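Unit 4: Comparing needle graspers

Both wrists run on the Flunex controller. Log jaw force at 4,000 Hz and change one setting at a time. A closed grasper holding a curved needle loads the wrist joint differently from one guiding thread alone.

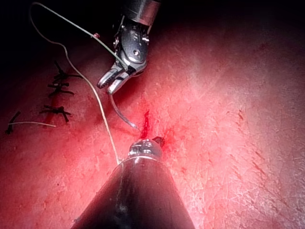

Re-zero the wrist encoder before each trial. The Astis jaws have a shorter travel than the Usier, so their closing thresholds can't be shared. Trial 173 is the reference for the lab report, due in July. Note jaw angle and thread tension at each pass.
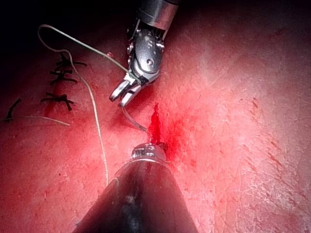

Telmo Cabello asks that cable slack be reported separately from jaw slip, as the controller log lumps them together.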